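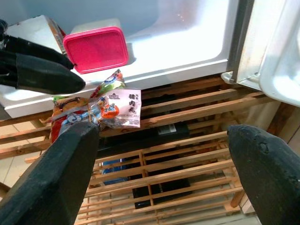 Most of the questions I get about our house rules for two-armed robots come down to shared space, so I'll start there. My rule is simple: one arm moves in the tight spot, the other holds back until it's clear. Fridges are where people forget it. You've got one gripper in by the shelf, a pack of pork meatballs drooping over the front ledge, an open door on the right, and it's so tempting to send the second arm in too. Please don't!

Do the rules cover the door?
Yep. The door and its hinge count as obstacles the whole time it's open. We keep arms 7 centimeters off the hinge side. Anoma Cassim wrote that one in at our Plostow kitchen, and I've never wanted to change it.

What if a package slips?
Stop both arms, then look. Don't let the robot chase it — a quick grab is how you end up with a squashed snack and a bent shelf. Once both arms are still, pick it up by hand and log it.

Who can press stop?
Anybody in the room, and you don't have to explain yourself first. I've pressed it 2 times this year for things that were totally fine, and that's okay.

Can I use real food?
Sure, we do! Sealed packs only, and anything frozen goes back in the freezer after 16 minutes.

Is this an official standard?
Nope, these are just our own rules at Noltine. If your site has stricter ones, follow those. I last updated this page on 6 Aug 2018, and the glove box rules are still on my list.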